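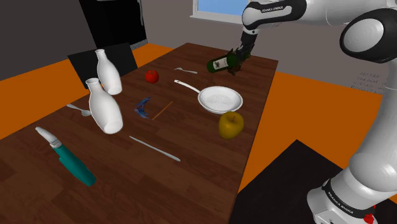 Bottle and fork at the far end of the table.

Rostville Dial-a-Bus: your questions

Who can use it?
Anybody at all, though we do ask under-14s to bring a grown-up along. You needn't live in Rostville either, and people from Grube are very welcome.

How do I book?
Ring us by 16 minutes past the hour and we'll do our best to fit you on the next run.

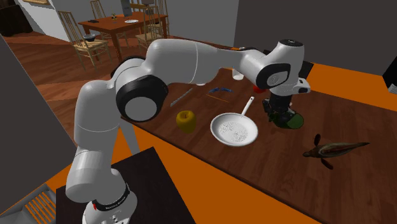 Eckhard Ackermann wrote to us in April that he'd waited at Pestimell with his shopping and wished the bus would ring ahead. It does now, if you leave a number when you book.

What about my dog?

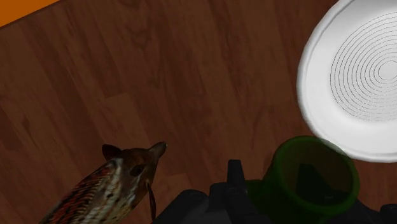 Dogs ride free, bless them, and so do folding bikes and pushchairs, as long as the aisle stays clear for everyone else getting on.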